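Karnlow Would Like the Crumbs Out of Your Bed

SONGATE, May — Karnlow, the home goods shop that has spent years selling people quilts and then hearing what they did to them, today announced Tray First, a month of store events for anyone who eats in bed and has stopped pretending otherwise.

The rule is simple: snacks go on a tray, the tray goes on the duvet, and wrappers go back on the tray. Karnlow asked 100 customers to try it for 17 nights. Roughly 30 made it to the end.
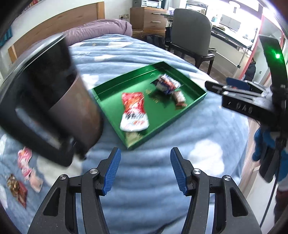

Shoppers at the Songate store were less sure, with one remarking that a tray only gives you room for more snacks and that she had gone from one packet a night to four. Karnlow regards this as a win for trays.

Events run through May at the Songate store from 6 p.m., with a short talk on shaking out a quilt without waking the other person in it. Snacks are supplied by Cherkaoui. Trays may be borrowed and should come back wiped.

Press contact: Tradetti, press desk, extension 3443.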